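Sindora Growers Cover Crop Cost-Share: Your Questions

Who can sign up?

Anyone who farms land inside the Oravec watershed, whether you own it or rent it. If you rent, please have a chat with your landlord first and bring along a signed note (a plain one is fine, we aren't fussy about letterhead).

How much does it pay?

We pay $116 an acre for rye, oats or a clover mix, with up to 700 acres allowed per farm. Most folks start with a single field to see how they like it, and that's perfectly all right with us!

I've never planted a cover crop. Is that a problem?

Not a bit. We're always happy to sit down with a newcomer and talk through seed, timing and what to do about that wet corner everyone seems to have.

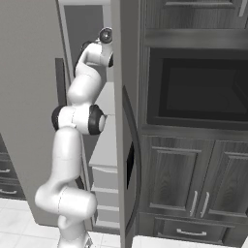
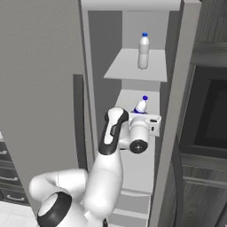 Computer renderings: a white robot arm in a kitchen, and the arm with two water bottles on the shelves.

Can I graze the field?

Yes, once the growth is 2 inches taller than your boot top, and please pull the cattle off when the ground gets soft. The Buver office keeps a grazing sheet you can pick up any time.

Do I have to use Avik seed?

No, buy wherever you like. Do hang on to the seed tags, though, as we'll need them before we can mail your check.

When is the deadline?

Forms are due by the end of July. If yours is running late, call us anyway and we'll see what we can do.

What if my stand fails?

Let us know before you work it under, so we can come out for a look. Hail and washouts are covered under the agreement, and you can reseed once that same fall.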